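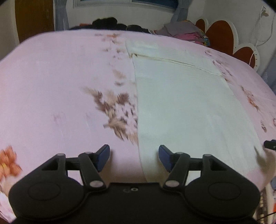 By Suominen
17 March 2020

I have a soft spot for a flowery sheet. Pale pink, big brownish blooms, the sort of thing my gran in Lellstead would have called "cheerful" and my sister calls a crime. I've slept on plain grey for years (very grown-up, very dull) and last December I finally cracked and went back to flowers. Best thing I've done for that bedroom!

The trouble is what goes on top. A busy sheet wants something plain beside it, so I've become a bit of a bore about white cotton – white pillowcases, white towels, all folded longways on the bed before they go off to the cupboard. I do my folding there and always have. The kitchen table is the wrong height and usually has toast on it.

My method came from a laundry in Prakthorpe where I had a Saturday job, 33 years ago now. Fold it long, run your palm down the crease, turn it, leave it be. We got through 50 pillowcases before the first tea break and I still can't watch anyone scrunch one into a drawer.

Ironing, though? I gave that up in the year 2000 and haven't missed it once.

Last updated: 17 March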